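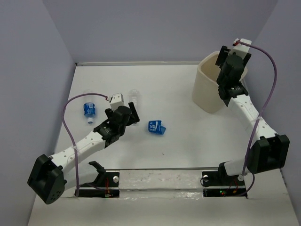
Before an issue page is submitted to the Skalora comics index, the contributor must complete a synopsis and an appearances list in the approved form. Both are to be written from the printed issue itself and from no other source. Characters without a proper name are entered under a plain description of what is drawn.

Writing the synopsis

1. Read the issue twice before writing. The second reading should be made with the page numbers noted.
2. Write in the present tense and in story order. Flashbacks are placed where the reader meets them.
3. Keep to 191 words for a single story. Back-up stories, such as those in the December issues of Cattaneo, receive a separate heading.
4. Do not quote more than one line of dialogue.

Completing the appearances list

1. Enter featured characters first, followed by supporting characters, antagonists and others.
2. Mark a first appearance only where the index holds no earlier entry. Contributors working on Plotix should check the record for issue 14, which was renumbered.
3. Locations and vehicles are listed after characters. Eson is entered as a location in all titles, including those in which it speaks.
4. Mark flashback, photograph and voice-only appearances in brackets.

Submitting the page

Save the page as a draft and select "Send for review". Pages returned with comments should be corrected in the same draft. A new draft loses the revision history and will be declined.

Guidance revised May 2026.

447 shares
14 comments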